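Home | Syllabus | Handouts | Readings | Contact

Filed under: Soft goods handling / Unit 3 notes

Unit 3: Bags and other flexible containers
Notes by Svenja Hinrichs

3.1 Scope

This unit covers the receipt, inspection and packing of small backpacks. Handbags and hard luggage are treated in later units. Students should have read the Grilholm notes on textile care before the June practical.

A backpack is a flexible container. It has no fixed shape when empty, and its outer dimensions depend on what is in it and how the straps are set. For this reason the maker's stated volume is a poor guide to what will fit, and two bags labeled with the same volume can differ in usable depth.

3.2 Terms

Body: the main panels enclosing the largest compartment.
Trim: binding or contrasting fabric along the panel edges. On some bags it is decorative. On others it covers the raw ends of the seam and carries part of the load.
Haul loop: the short loop at the top, used for hanging or for lifting with one hand.
Zipper track: the tape and teeth together. The slider runs on the teeth. The pull hangs from the slider.
Tail: the free end of an adjustable strap, past the buckle.
Charm: anything hung on the outside that is not part of the bag.

Write these terms as given on the inspection sheet. "Handle" and "string" are not accepted for the tail or the haul loop.

3.3 Laying out

Clear the table before the bag goes down. Grit left on the surface will mark light fabric and can get into the zipper teeth. A plain, pale tabletop is preferred, as dark thread ends and loose stitching show against it.

Work on the bag flat before working on it upright. Lying on its side, a soft bag gives access to the lining and to the webbing at the same time. Draw the straps away from the body so that no tail is trapped underneath. A trapped tail pulls the bag around when a panel is lifted, and it hides the part of the strap most likely to be frayed. 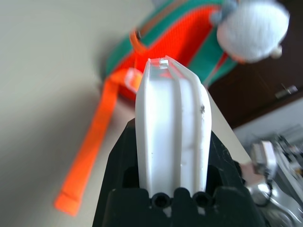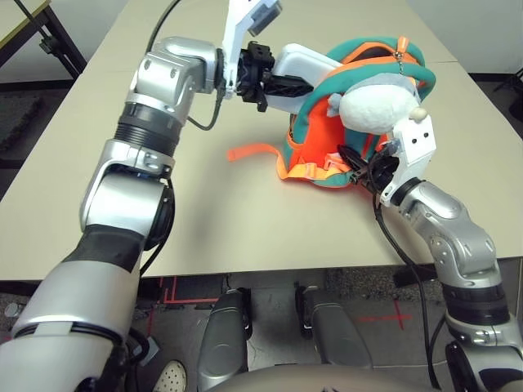
Both views: the orange and teal backpack on the beige table.

3.4 Inspection sequence

Take the bag in this order. Do not go back to an earlier step once the sheet has been marked – start a second line instead.

1. Trim. Run a fingertip along the full edge. Note lifted binding, skipped stitches and any change in width at the corners. Contrasting trim shows wander more readily than matching trim, so grade the two by the same rule and ignore the first impression.

2. Zippers. Open and close each one fully, twice. Hold the track straight with the other hand. A slider that catches at the same point both times has a damaged tooth or lining caught in the tape. Chain pulls should be checked at the link nearest the slider.

3. Lining. Turn out as much as the opening allows. Look at the bottom corners first. Bright linings fade along the fold lines, and this is recorded as wear, not as staining.

4. Straps. Extend each to full length and inspect both faces of the webbing. The tail should have a folded or sealed end. An end that has been cut and left is recorded as open.

5. Charms. Leave attached unless the owner has asked for removal. Plush items take up dust and should be brushed separately. Record the type and the attachment point. Small sewn or glued parts such as beads are noted with the charm and are not listed as separate items.

3.5 Packing

Close all zippers to within 2 fingers of the end and leave that gap for air. Fold straps inward, tails last. Place the charm inside the front pocket if there is one – otherwise wrap it in tissue against the body panel, so that the chain or cord does not rub.

Fill the body lightly. The Orkthorpe method uses crumpled paper to half depth, with the upper half left slack so that the bag can be folded over once. Overfilling strains the zipper and sets a curve in the back panel. Underfilling lets the trim crease, and creased binding seldom recovers without steam.

Place the bag in the carton with the haul loop toward the opening. It should be possible to lift it out by the loop without touching the fabric.

3.6 Marking

The practical carries 50 points, of which 23 are for the inspection sheet. The remainder covers layout and packing. Sheets with nonstandard terms lose points under section 3.2. Bring your own brush and tissue.

Related handouts
Unit 2: Folded textiles and storage creases
Unit 4: Handbags and framed purses
Zipper repair, short guide
Grilholm notes on textile care
Orkthorpe packing sheet (blank)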